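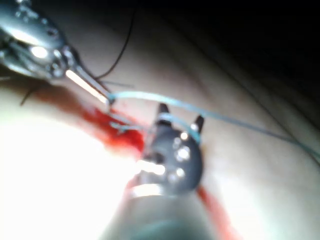

Session 6: Comparing graspers for suturing, and why most comparisons are weak

Handout for the surgical robotics lab course, January. Tegan Hollis

Read sections 1 to 4 before the bench session. Section 5 is the exercise. Bring your log sheets from last time, including the ones you think went badly.

1. What we are comparing

Two graspers, the Bosora and the Dukari, same arms, same controller. The Bosora has the shorter jaws. The Dukari has a longer jaw and a softer spring, and its maker would like you to believe that this settles the matter. Both come with a data sheet. Both data sheets report grip force on a flat steel coupon, at one jaw angle, with a new tool. I have yet to close a wound in a steel coupon.

So treat grip force as one number among several, and a fairly dull one. For thread work we care about these things:

Slip. Does the thread move in the jaws when you pull, and does it slide slowly or let go all at once? Record which. A slow slide can be caught by a person watching. A sudden release usually can't.

Damage. Run the thread under the loupe after the trial. Look for flattening and loose fibers. A grasper that never slips may be doing it by chewing.

Snagging. Thread catches on pins, hinges and the base of the prongs. This gets left out of nearly every comparison I have been sent. In the picture at the top of this handout, look at the small blue loop at the base of the left prong. The jaws are open and there is still thread around the tool. A trial log with only "grasped: yes/no" has no place to put that.

Handover. One tool has to let go while the other holds. Score the pair, never one tool alone.

2. Three claims to be careful with

"Our success rate is 98 percent." Of what? Last year's class had a team that logged 1118 grasps on the Dukari and was very pleased with the total. When we went through the log, most of them were repeated closings on a thread already sitting between the jaws. Take those out and the number of real pickups was small enough to make the result uninteresting. Ask what counts as an attempt, who decides when it has failed, and whether a second try starts a new row.

"Tested under realistic conditions." Look again at the picture. There is smeared blood along the incision, a knot of blue thread lying in it, a black thread coming in from the top, and short dark ends sticking up near the silver instrument. Now compare that with a clean pad and one thread in a color chosen to show up well. I don't say the clean pad is useless. You need it to find the large faults cheaply. But the word "realistic" has to be earned, and a pink pad doesn't earn it.

"The camera confirms the grasp." Sometimes. The lower left of the same view is burned out by glare, and a lot of the rest is soft. If a thread end went into that white patch you would have no opinion about it, and neither should your software. I would also be slow to call contact at the tip of the silver instrument. It looks as if it is holding or touching the threads. Holding and touching are different results, and one still can't always separate them. Mark such cases "unclear" and keep them in the count.

3. On the Tsoukalas controller

The force readout is taken at the drive end and passed through a model of the cable. It is smooth, it updates quickly and people trust it for those reasons. Friction in the shaft shows up as grip. Before you quote a force, close the jaws on nothing and write down what the controller says. If the answer isn't zero, you have learned something about all your other readings.

Also check which filter setting you are on. The default hides short slips.

4. Making the comparison fair

Same operator for both tools, or every operator on both tools. Alternate the order. If you do all the Bosora trials first, the Dukari gets the benefit of your practice.

New thread each trial. Used thread is already flattened and grips differently.

Leave the lights alone between tools. If glare is a problem, it should be a problem for both.

Write down worn tools as worn. The older Dukari has a hinge with some play in it. Don't quietly swap it out halfway.

5. Bench exercise (Trarkdale room, pairs)

a. Run 16 pickups per grasper on the dry pad, then 16 on the wet one. Thread laid flat, no pre-placing.

b. Log slip, damage, snag and handover separately. No combined score.

c. Swap video with another pair and score theirs blind. Compare your "unclear" rows first.

d. Write one page. State which tool you would pick and what result would change your mind. "More data needed" will be returned to you unless you say which data.

The room closes at 18:00 and the pads take a while to clean, so stop trials by 17:15. Pages go in the tray outside my office.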